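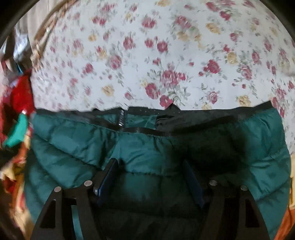 Landeg House bedroom and hallway check
Sat 8 July, before the summer guests

Smoke alarms: OK
Pressed every button, and every one of them screamed at me. The one outside the back bedroom had a low-battery chirp last week, so it got a new battery even though it passed.

Carbon monoxide alarm: OK
The Jultico unit in the hall is good until next September. I wrote the date on the side in marker so I can quit taking it off the wall to look!

Window exits: NEEDS WORK
Front bedroom window opens all the way. The back one sticks halfway up (paint, I think), and I wouldn't want to fight with it in the dark. Fix before anyone sleeps in there.

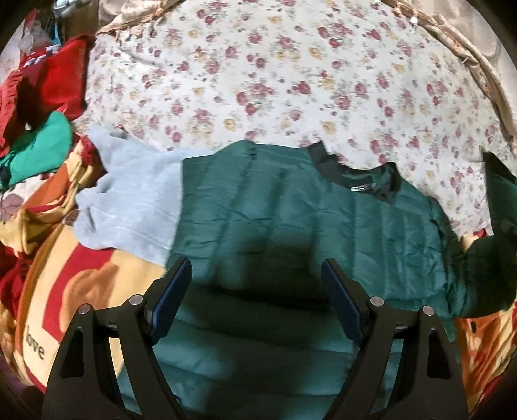
Can guests plug the space heater into the power strip by the bed?
Plug it straight into the wall outlet, every time, and keep it three feet from curtains and bedding.

Outlets and cords: OK, mostly
Found one lamp cord pinched behind the dresser and moved it. The cord cover is fine. I tossed the old Adard extension cord, which had a nick near the plug.

Fire extinguishers: OK
All 4 needles in the green. The pin on the kitchen one was bent but it still pulls out.

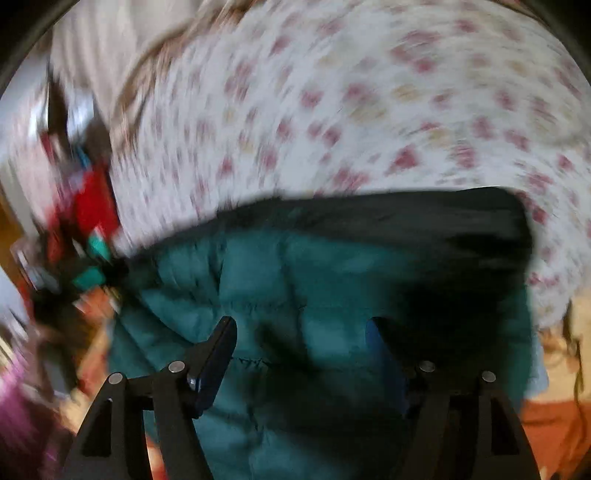
Tess Orvall, owner and general fixer of things

Propane: OK
The 500 gallon tank is over half full and I smelled nothing at the fittings. The meter on the generator reads 1,578 hours, so it's due for an oil change, and I've put that on the Lunau service list.

Stairs and handrail: NEEDS WORK
Top bracket is loose again. I tightened it last spring and here we are. Longer screws this time, into the stud.

Still to do: back window, handrail bracket, oil change. I'll recheck the first two before I hand over any keys.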